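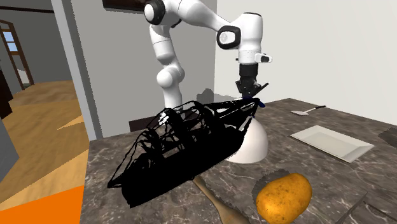

Coralie Treloar wants the late bus back, and she told the town council so on Sunday evening before anybody had even gotten their coats off. The 9 p.m. run out of Lesulville stopped in the spring, she said, and ever since then her shift at the bakery has ended with a long walk up Tistar Road in whatever weather happens to be going.

I was there, squeezed in by the radiator with my notebook on my knee, and I can tell you the room was with her. People clapped! You don't get a lot of clapping at council meetings. The last time I remember any was when they fixed the clock.

So, a quick catch-up for those of you who drive everywhere. The Hikano line is the little bus that goes from the depot, past the school and the clinic, up Tistar Road and out to the Ren turnoff, then back the same way. It used to make its last trip at nine at night. In April the timetable changed and the last one now leaves at twenty past six. If you work days, you may never have noticed. If you close up a store, or visit somebody at the clinic after supper, or you're sixteen and your band practice runs over, you noticed right away.

The bus company sent a man with a folder. He was polite about it and I felt a bit sorry for him, because he had clearly been handed the folder that afternoon. His numbers said the nine o'clock trip had been carrying 3 riders on a typical weeknight, and that a bus needs more than that to pay for its driver. A woman at the back wanted to know which weeks they had counted. He looked in the folder. They had counted in February, during the ice, when the school was closed and half the town was home with the flu (I was one of them, and I wouldn't have gotten on a bus if you'd paid me).

That got a groan, and then a lot of people talking at once, and the chair had to tap her pen on the water jug.

What came out of it, after a good hour and one very long speech about parking that had no business being there, is a trial. Starting in November the late run comes back on Thursdays, Fridays and Saturdays for nine weeks. The town will pay part of the cost out of the road budget, and the company will cover the rest. Riders get counted every night this time, and the counts go up on the board outside the library so we can all see them. If the late bus averages 20 riders across those three nights put together, it stays until summer and they'll talk about adding Mondays. If it doesn't, well, we're back to walking.

The fare is going up too, I'm sorry to say. It'll be 70 cents more than the daytime ticket, paid on board, and your monthly pass won't cover the difference. I grumbled about this to my neighbor and she pointed out that a cab from the depot costs a whole lot more than 70 cents, when you can find one. Fair enough.

One thing that didn't get settled is the stop at the bottom of Tistar Road. The light there has been out for ages and the bench lost its back sometime last winter. Two different people brought it up, and both times it was passed along to the roads department, where I guess it'll sit beside the other things that have been passed along to the roads department. I'll ask again next month. I've got it written on my hand, practically.

The Ren turnoff folks are also not thrilled. Their stop is the last one out, and during the trial the late bus will only go that far if somebody on board asks for it. If you're standing out there waiting to come into town at that hour, you have to call the depot before eight. I asked what happens if the depot doesn't pick up, and the man with the folder wrote my question down, so we'll see.

I plan to be on the first one. I don't need to go anywhere, but my sister lives by the school and she owes me a piece of pie, and it seems like a nice way to put one more mark on that board at the library. If you've been saying all year that you miss the late bus (and you know I've heard you), now would be a great time to come ride it.

The new timetable should be up at the depot and the library by the end of the week. Paper copies are free at both, and the depot says it will mail you one if you call and ask.

Recent items
Library opens upstairs reading room again
Clinic parking lot to be repaved in two halves
School band still looking for a tuba
Water shutoff on Tistar Road, morning only
Ren footbridge gets new handrail
Letters: more on the town clock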